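Getting the front room ready for a film night at home

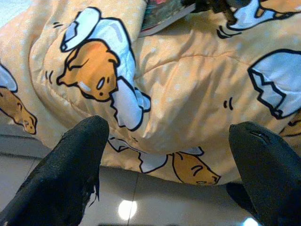 Clestmont, 20th December

With cinema tickets the price they are, we now watch most new releases at home, a few weeks late. These are the things that have made it work in an ordinary front room.

Switch off motion smoothing before anyone sits down. Every maker calls it something different, but it will be in the picture menu, and it makes a big action film look like a daytime soap. If there is a film or cinema mode, start with that and turn the brightness down a little.

Trailers and interviews are often much louder than the film itself. Set the volume on a quiet scene with talking in it, then leave the remote alone.

A lamp behind the telly is easier on the eyes than a dark room. Use a warm bulb, 4000 lumens is far too much, and keep it out of the line of the screen.

Popcorn: heat the oil with three kernels in the pan, and tip in the rest when they pop. Take it off the heat when there are 5 seconds between pops. Salt it in the bowl. Fine salt sticks, flaky salt ends up at the bottom.

Butter on a blanket or cushion cover: scrape off what you can, put a drop of washing-up liquid on the mark, leave it for 18 minutes and rinse with warm water. Check the care label first. Quilted things hold a lot of water, so dry them flat and turn them over halfway.

If you rent a film, read the small print. Many give you only 24 hours once you press play, so don't start it at bedtime.

Long films need an interval. Put the kettle on at the halfway mark.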